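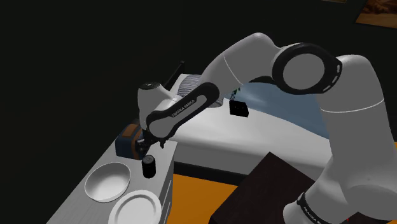

My Winter of Rye

I have killed three sourdough starters in my life, and I mourned exactly one of them. The first was a wheat starter that somebody gave me in a jam jar, and it lived behind the coffee maker until it grew a pink stripe. The second I left in a turned-off oven and then, well, turned on the oven. The third was rye, and that's the one I still think about, because I'd made four or five loaves with it by then and they were getting good!

So last February, when I had a free week and a bad case of cabin fever, I drove up to Tirard to learn how to do it properly.

Tirard is a small place with one main street, a feed store and a bakery called Prullar that sells almost nothing but rye. There's a seeded rye, a plain rye, a sweet one with raisins that they only make in the cold months, and a flat cracker kind of thing that I ate by the bag in my car. They run a class in the back for home bakers, six people at a time, and it starts at 5 a.m. I want to be clear that I am not a 5 a.m. person. I showed up with my sweater on backward.

The first surprise was how little kneading there was. If you come to rye from wheat, your hands want to do something — fold it, stretch it, slap it around a bit — and rye just sits there like wet cement and sticks to your wrists. Our teacher let us struggle with it for a good while before handing out wet spatulas. You stir it, you scrape it into the pan, you smooth the top with a wet hand and you leave it alone. I've had houseplants that needed more from me.

The flour was the second surprise. Prullar buys theirs from a mill called Nimri, down the valley, and it's whole-grain and gray and smells a little like a barn in a nice way. I'd been using a bag of medium rye from the back of my pantry, and I couldn't tell you how old it was (old). We baked the same recipe with fresh flour and with flour that had been sitting open since the summer, and the older one tasted flat and a bit bitter at the end. I went home and threw out my bag that same night. Then I threw out the cornmeal too, while I was in there.

Here's the loaf I make now, more or less the way they taught it. The night before, I mix 400 grams of whole rye flour with the same weight of warm water and a big spoonful of starter, cover the bowl and put it on top of the fridge. By morning it's puffed up and sour-smelling, with little cracks across the top. I take a spoonful out for the next time and put it in a jar RIGHT AWAY, because I have twice scraped the whole bowl into the pan and had to go begging for more. Then in go more flour, salt, a splash of water and some molasses if I'm feeling dark. It goes into a greased pan until it has risen almost to the rim, and then into a hot oven that I turn down after the first few minutes.

And then you have to wait. This is the part I'm terrible at. Rye wants to rest for a full day before you cut it, and they are serious about that at Prullar. I cut my first one at home after two hours and the knife came out looking like I'd used it to spread caulk. The next day the same loaf sliced beautifully, apart from the end I'd ruined. By day three it was even better, and I was eating it with cold butter and pickled herring over the sink.

My family took some convincing. My son calls it "the brick," and my husband will only eat it toasted, under enough cheese that it could be anything. But I took a loaf to the spring supper in Brurnent, sliced thin with a bowl of dill cream cheese next to it, and it was gone before the potato salad was. I counted that as a win and I've been unbearable ever since.

A few odds and ends I scribbled in my notebook up there. Caraway goes in whole, and less than you think. Soak your seeds overnight or they'll steal water from the dough. A crack along the top usually means it went in a little too early, and it'll taste fine. Don't store it in plastic unless you like a soft crust; a clean dish towel works, or a paper bag folded over. If the starter grows anything pink or fuzzy, say goodbye and start over.

The current starter is still going, by the way. It lives in the fridge door next to the mustard, with a label on it so it doesn't get tossed, and there's a backup smeared on parchment and dried in an envelope in my desk. I'm going back to Tirard when the raisin loaf is on again. I've already asked about the recipe and they said no, very nicely, and sold me two.

Get our baking stories and recipes in your inbox every month. Enter your email to subscribe. You can unsubscribe at any time.

Contact us | Subscriptions | Privacy | © All rights reserved | Back to top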